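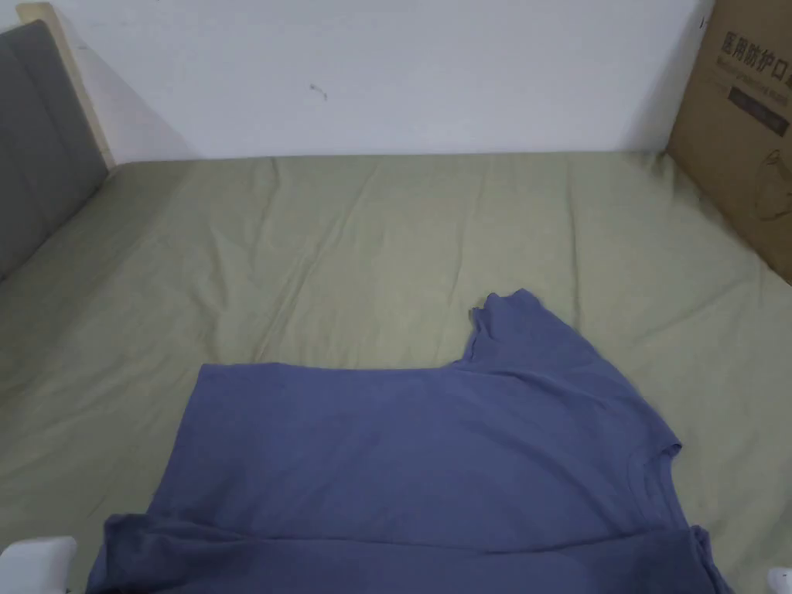
**Lallstead, 05/08/2018.** Wirklow today released the results of its comparison of two designs of jaw pad for hand-held grippers, carried out on ordinary household clothing. The trial was designed to find out which pad gives an operator better control of soft fabric, and which is less tiring to use over a full session.

Operators worked at a bed covered with a fitted sheet, using a gripper in each hand. They completed 542 folds over the course of the program, in 81 sessions, with cotton garments of several sizes and colours.

"Cloth is a demanding material for any gripper," said Mal-soon Sun, Director of Testing at Wirklow. "A rigid part stays where you put it. A T-shirt sags, doubles over and slides out of line, and the pads have to cope with all of that."

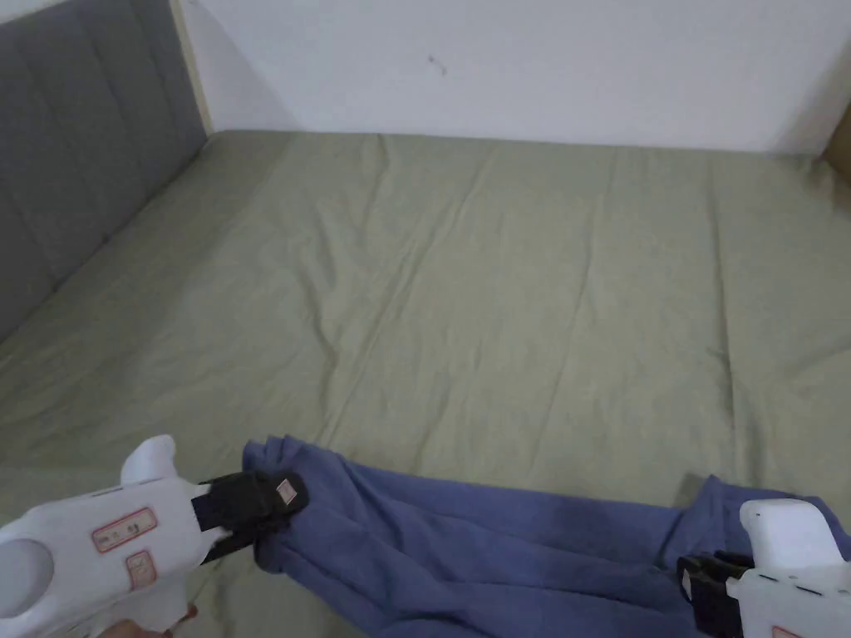
*Two hand-held grippers holding blue cloth between them during the pad comparison.*

The first design, known as the Heo pad, has a broad contact face. The second, the Nerkgate pad, is narrower and is intended for picking up a single layer at a hem or sleeve. Each operator used both designs, and the order was changed from one session to the next.

Operators favoured the Heo pad for lifting and spreading a whole garment. The Nerkgate pad was preferred for collars and sleeve ends, although it was judged harder to position when the fabric was bunched. Neither design was recommended for all tasks, and Wirklow will continue to supply both.
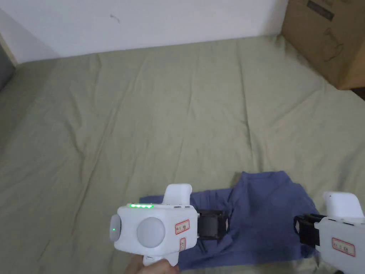
*A blue T-shirt on the sheet between the left and right grippers.*

Eun-seong Tak, who led the operator sessions, said handle comfort had also been recorded. "Several operators asked for a lighter trigger action, and that request has been passed to our design group," Tak said.

A further trial, covering towels and pillowcases, will follow at the Lallstead centre and is expected to run for 3 months. Organizations wishing to take part may apply in writing to the Wirklow testing office.

**Media contact:** Communications Office, Wirklow, Lallstead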